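Arwel Bowen on keeping a corner shop stocked

Apr 26, 2020. Caught him by phone between deliveries. Karndale, the shop on the hill, 19 years behind the counter. 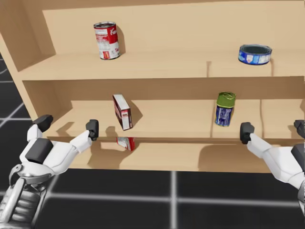

Soup first, then everything else

"Soup went before the bread did," Bowen says. Ordered 98 cans from Pestiser, got 80. Gone in 2 days. "I had regulars asking me to hide one for them. I said no. Well, mostly no."

Flour still late. Yeast, forget it. He's trying a new supplier, Sukik, but they want cash up front and he dosen't love that.

Hours? Shorter. Closes at five now, to restock. "My knees are happy." Back to normal by September, he hopes. Then the van pulled up and he had to go.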